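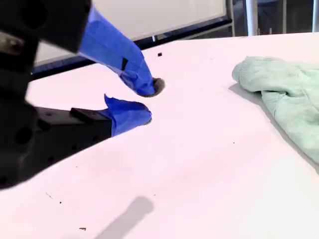

Crescencio Marín, recording

Clollmont Robotics Club
Minutes of the October general meeting

The meeting opened at 4:10 p.m. in the lab. Wen-hsiung Ng chaired. 17 members signed in. Two people came after the sign-in sheet had been put away and are not in that number.

Minutes of the previous meeting

Accepted with one correction. The item on storage bins said the club would buy them. The department is lending them, and they go back at the end of the year.

Budget

The balance at the start of the month was $3,552. Spending since then was $654, which covered a replacement power supply, two rolls of cable sleeve, the entry fee for the Pleltorari event, and tape. The receipt for the cable sleeve is still missing. Whoever has it should put it in the envelope on the inside of the cabinet door. Ng said the department will not reimburse from a bank statement.

A request for a second gripper was tabled. The quote was not ready, and several members wanted to see how the present one does at Pleltorari first.

Pleltorari entry

The club has entered the cloth handling category. Each team brings its own arm and gets a cloth supplied by the judges, laid down in a heap. The arm has to pick it up, move it across the table and set it down inside a marked square. Folding is worth extra points. We do not plan to try folding this year. A motion to put this in writing on the entry form passed without objection.

Entry name will be Chraibi, same as the arm.

Fingers and pads

Most of the meeting went to this. The fingers are wrapped in blue painter's tape, with a dark pad at each tip. The question was whether to keep the tape for the competition or replace it with a printed sleeve.

For keeping it: the tape can be redone in a few minutes between runs, it needs no tools, and all the practice data was recorded with it on. Changing the look of the fingers now could throw off the trained policy, which works from the wrist camera and sees the fingers in every picture.

For replacing it: no two people wrap it the same way. The loose flap on the lower finger was mentioned. One member thought it could catch on a knit cloth. Another said that if the flap is trimmed we have also changed what the camera sees, so we may as well do the job right and print the sleeve.
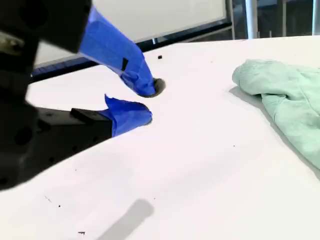 Ng asked whether anyone had tested how much the policy cares about small changes in the wrap. It has not been tested. Agreed to run a comparison before deciding: one set with the wrap left alone, one set with the flap pressed down, and one set with the fingers freshly wrapped. 22 attempts in each set, same cloth, same starting area on the table. The decision on sleeves will wait for the results.

Until the comparison is finished, please do not rewrap or trim anything on the fingers. If a pad comes off, stop the session, write it in the log and send a message to the group.

Practice cloth

We have been using the mint green cloth for nearly all sessions. The rules say the judges' cloth can be any solid color, and thickness is not stated. Members are asked to bring in old towels or knit items they do not need returned. No prints and nothing with buttons. Marín will keep the box.

There was a short discussion of white cloth on the white table. It is allowed under the rules as written. Ng will write to the organizers and ask if it is likely to come up.

Table and work area

The tabletop needs wiping before sessions. Small dark specks keep showing up on it and have been left in place through whole recordings. A proposal to leave the table dirty on purpose, so that the policy learns to ignore specks, got some support. It was agreed to wipe the table for the wrap comparison and to talk about the other idea afterward.

The whiteboard stays where it is behind the table. It is in view of the camera, and anyone who needs to write on a board during a session should use the one by the door.

The ceiling lights should all be on for recording. Write it in the log if a session was run in the evening, as the shadows on the table change.

Software

The Votix logging script has been updated. It now stops with a message if the disk is nearly full. Before this it kept going and saved empty files. Everyone needs to pull the new version before their next session. The naming rule for sessions has not changed: initials, then session number, then one word for the cloth.

Training for new members

New members have to sit in on two sessions before running the arm alone. Four are waiting for a slot. Anyone with a session booked who can take a second person should put a check mark next to it on the calendar.

The emergency stop will be shown again at the start of the next meeting. Attendance for that part is required for everyone, including officers.

Action items

Ng: write to organizers about cloth color and thickness. Get the gripper quote.
Marín: box for cloths, entry form, group message about not touching the tape.
Comparison team (sign-up sheet on the cabinet): run the three sets and bring the log to the next meeting.
All: update the logging script.

Other business

The lab key was missing for part of last week and has been found. It goes back on the hook.

The meeting closed at 5:25 p.m.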